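Comidinhas de brinquedo: como organizar a brincadeira de separar por prato?

Pirjo Mäkelä
Oi, gente! Minha sobrinha está apaixonada por brincar de feirinha e eu quero montar com ela um jogo de separar os alimentos em pratos coloridos. Tenho frutas e legumes de todo tipo, mas fico perdida: separo por cor, por fruta e legume, por tamanho? E a mesa, melhor branca ou com toalha estampada? Ela faz 2 anos em dezembro. Qualquer ideia ajuda!

Santeri Hämäläinen
Que delícia de brincadeira, Pirjo! Aqui em casa a gente faz isso quase todo dia e não enjoa. Vai de mesa branca, lisa, porque as cores saltam que é uma beleza! Usa poucos pratos e deixa um deles vazio, que a criança logo quer encher. E não começa com tudo guardado: põe umas peças no prato e outras soltas na mesa.

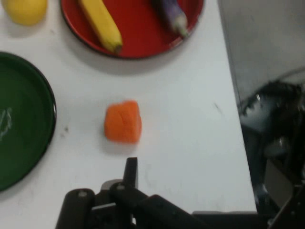

Banana e berinjela no prato vermelho, limão fora dele e o prato verde ainda vazio.

Para começar eu iria por cor (amarelo com amarelo, roxo com roxo) e só depois fruta de um lado e legume do outro. Berinjela sempre rende conversa, a minha filha jura que é fruta! Ah, e cuidado com pecinha pequena nessa idade, confere o tamanho de cada uma e fica junto o tempo todo.

Drikgate
Toalha estampada não, confunde. Comprei um kit de 12 peças por 69 reais e deu certo.

Pirjo Mäkelä
Adorei, obrigada aos dois! Vou de mesa lisa e um prato vazio, testo amanhã mesmo!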